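Odds and Ends: A Little Gallery from the Sorting Table
17/06/2021

Hi all, and welcome back! If you've been following along you know I've been picking through boxes of random household stuff all spring, the kind of things that end up at the bottom of a closet or under a car seat. Do-yoon Tak dropped off another load from the Bitholm sale (nearly 600 items over the whole season, and my back feels every single one of them), so I've been going through it a handful at a time and keeping notes as I go.

I love the mixed batches best. A batch of nothing but mugs is a chore, but put a kid's slipper next to something off an office desk and I'm happy all afternoon. Ha-neul Kong thinks I should sort everything by room first. I tried that for a week and got so bored that I went back to grabbing whatever came up!

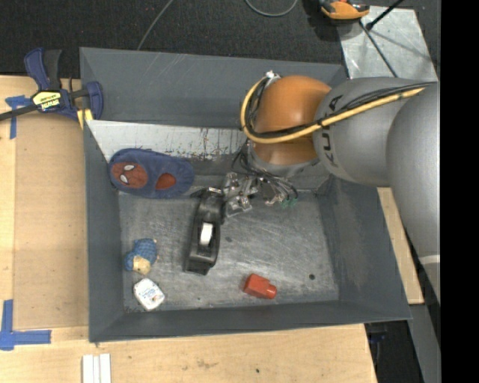

The Spider-Man slipper is my favorite of the bunch, hands down. Dark blue fabric, big red face, those white eyes. My nephew James had a pair a lot like it and wore them everywhere, including to a dentist appointment and one wedding. If a second slipper turns up in the rest of the load I'll be thrilled, and if not, I still don't think I can let it go.

The tape dispenser is the plain black kind with a roll of white tape in it. I have a weakness for these. I keep one by the phone, one in the kitchen drawer and one in the garage (never when I need it in the garage, of course), so this one is going straight to the Wudiven swap shelf before I talk myself into keeping it.

Then there's the small stuffed toy, blue and tan. Soft toys go in their own bag at my place and get a wash before they go anywhere else. The little white bottle has a white label with print so small that I'll need my good glasses, so it's in the "look at later" pile for now.

And the red plastic piece! Blocky, with a rounded bit sticking out. My first thought was part of a toy, Do-yoon says some kind of connector, and we went back and forth on it over lunch. If you know what it belongs to, please leave me a comment.

Next up is box 53, which is mostly kitchen things and weighs a ton. The Nevesance swap is in September, so there's still time to send me your wish lists. Somebody already asked for cookie cutters and I've put 2 aside for you, so come and get them!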